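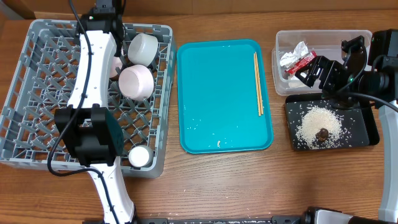
Standby power draw on trailer refrigeration units at the depot
Forum: Transport Cooling, Operations and Maintenance

v_dobre
Posted March 3, 2024
Our depot is revising its rules for electric standby. At present all loaded trailers are connected to shore power on arrival, regardless of how long they will stay. The proposal from the Gisness office is that units remain on diesel for any stop under two hours. I would be grateful for comments from operators who have applied a similar rule.
Viorica Dobre, Costache Cold Haulage

E.Honkanen
We applied such a rule last May and withdrew it after 31 days. Drivers were not able to judge the length of a stop in advance, and trailers left on diesel overnight led to complaints from neighboring properties. I would not recommend it.

dstanciu_fleet
I must disagree with the previous reply. The difficulty described is one of scheduling. Our yard assigns a bay at the gate, and the bay determines the power source. Drivers make no decision. We have 9 bays with sockets and these are reserved for long stays and for frozen goods.

E.Honkanen
That arrangement assumes that the schedule is reliable. Ours is not, particularly for return loads.

safta.d
May I ask which units are involved? The older Pornis models need a manual changeover and will not restart on their own if the supply fails. This should be settled before any rule is written.

v_dobre
Most are Pornis units of the older type. The newer trailers have Rukerari units with automatic changeover.

safta.d
In that case I would suggest separate rules for the two groups. The manual units should also be checked for phase rotation at each connection. We replaced a fan motor at a cost of 1,240 euros when this step was missed.

dstanciu_fleet
I agree on phase rotation. I do not agree that two sets of rules are workable in a mixed yard.

A_Akbulut (moderator)
Members are reminded that questions on local noise limits belong in the Regulations section. Replies on changeover procedure may continue in this thread.

v_dobre
Thank you. I will forward the comments on changeover to the Gisness office and ask for a copy of the bay plan format, if Mr. Stanciu is willing to share it.

dstanciu_fleet
Sent by private message.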